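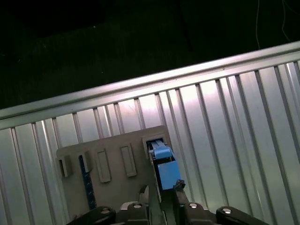 Reading grants should pay for the reading and not for a second round of paperwork, a former grant holder wrote to us in the spring, adding that the old form took longer to fill in than the train ride to Heklow. Fair point. Form is now two pages.

FOR IMMEDIATE RELEASE

Trostilholm Institute and Eron Fund open Gajdoš Papers to researchers, announce reading grants

HEKLOW. The Trostilholm Institute for Regional Studies will open the Gajdoš Papers to outside researchers this September, with support from the Eron Fund. The collection covers three decades of talks on shared rivers, border crossings and rail freight between small neighboring states. Mostly minutes, drafts, letters, seating plans, a good many menus. Until now it could be read only by institute staff and by fellows in residence.

The catalog lists 1,060 folders. Of these, 490 have been scanned and can be read from home once you have a reader account. The rest are paper only, in the Heklow reading room. Scanning goes on through the winter, correspondence first, then the working group minutes. Press clippings are last in line and may not be scanned at all for copyright reasons.

Alongside the opening, the Eron Fund will pay for 15 reading grants in the first year. Each is worth $1,000 toward travel and lodging. Graduate students, early career scholars and independent researchers can all apply. No university affiliation needed. Applicants from outside the region are welcome but should check visa times before they pick dates, we can supply an invitation letter but not speed up a consulate.

What to send: a one-page plan, a list of the folders you want to see, and a short budget. One letter of reference for students. None for everybody else. Applications are read as they come in and answered within the month. Previous Eron travel awards do not count against you.

Grant holders are asked to give one informal talk during their stay, at the Saturday seminar or at a lunch, and to send a short report afterward. Reports go up on the institute website. Published work should credit both the institute and the Fund, wording is on the award letter.

Languages. The papers are in five, with English the most common after the first decade. Finding aids are in English only for now. Some of the early minutes exist in two versions that dont agree with each other, and both are kept in the same folder. The catalog marks these with a star. Anyone working on the river talks will want to see both.

Opening workshop

A one-day workshop on using conference records as a historical source will be held in Heklow in the opening month. Two morning panels, one on the freight talks and one on how interpreters' notes have been used in recent work. Afternoon is a hands-on session in the reading room. Starts 9:30 a.m., coffee from 9. Free, but registration is required becuase the reading room is small. Panels will be streamed, the hands-on session will not. Recordings posted later, with speakers' permission.

Program and speaker list to follow in a separate release.

Reading room rules, short version: pencils, laptops and phones are fine. Photos for private study are fine without flash. Reproduction in print needs written permission. Folders must be requested the day before by 4 p.m. A small number remain closed under the terms of the deposit, and these are shown in the catalog with the year they open.

About the Trostilholm Institute: independent research center for the study of regional cooperation, with a public library and a working paper series.

About the Eron Fund: supports research travel, archive work and small meetings in history and international relations.

Media and reader inquiries: institute press desk, Heklow. Please put "Gajdoš Papers" in the subject line.

###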